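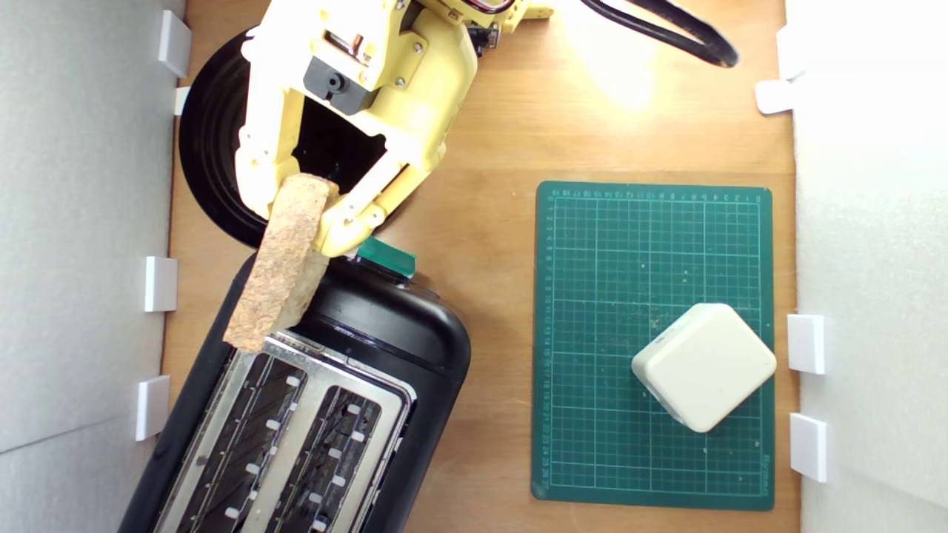 The Sulik cell with a slice of bread held over the toaster's left slot.

Parry has changed the maintenance schedule for its Sulik bench cell in Lostent after a run of missed insertions on the toaster task. The yellow arm was letting slices tilt in the fingers before release, and the bread caught on the edge of the slot.

Emrys Ifans, the technician responsible for the cell, traced the fault to play in the gripper joint. Two of the small screws in the finger linkage had backed out under repeated load. They were refitted with thread locker, and the servo's zero position was set again with the fingers closed on a gauge block.

The arm is now taken out of service every 300 cycles for a screw check and every 3000 cycles for a servo change. The old schedule called for an inspection once a month, whatever the workload. Crumbs are vacuumed from the toaster and the tabletop at each stop, and the wiring along the arm is checked for chafing where it bends.

The white clips at the foot of the side walls are also on the list. A wall that shifts by 4 mm is enough to upset the cell's position reference, according to Ifans, and any loose clip is replaced before the arm is powered up.

Parry will apply the same intervals to a second cell at its Isumell site in June. Spare finger sets for both cells are on order.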